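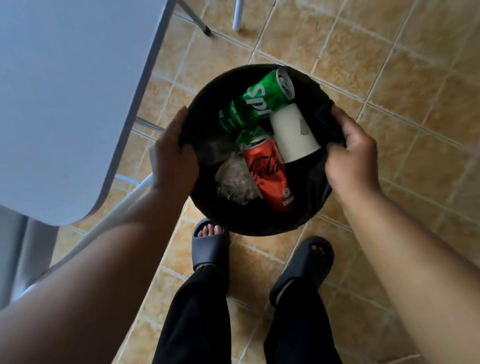 Trash night, Sprite can and all.

July 27, 2025

Rewatched the Sostari finale with Mỹ Kiều. She still thinks the pilot in episode 3 is a copy. I paused on the log screen and it says 852, same as the door code. 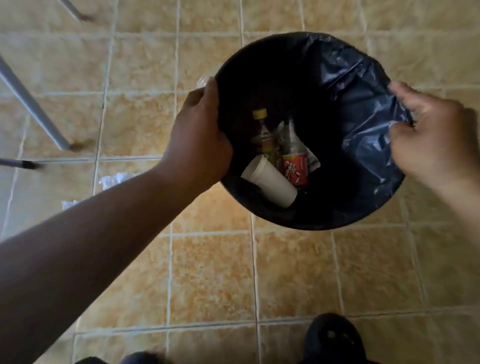

Then I put the number into the show's fan site and got 2 new pages - one a crew list, one blank. 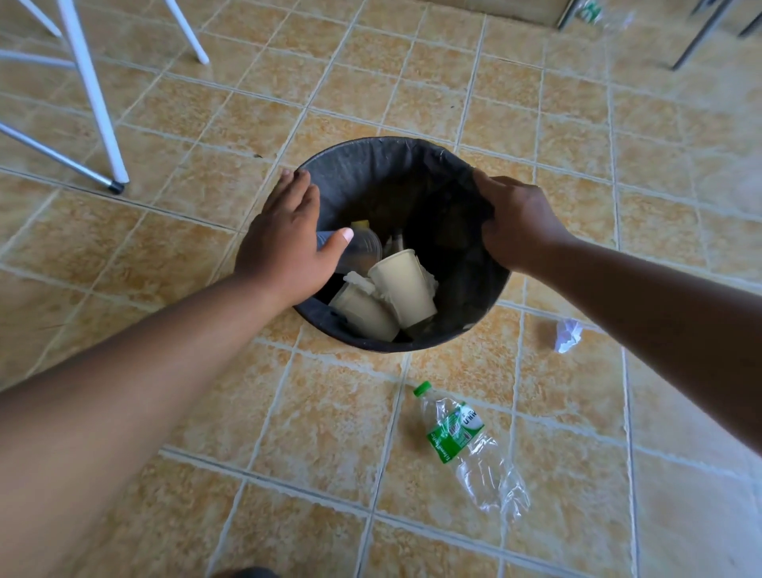

The crew list leaves out Jasham. Mỹ Kiều says it's a typo. I wrote her theory down before bed, after dealing with the bin and its paper cups. Will try the blank page again tomorrow.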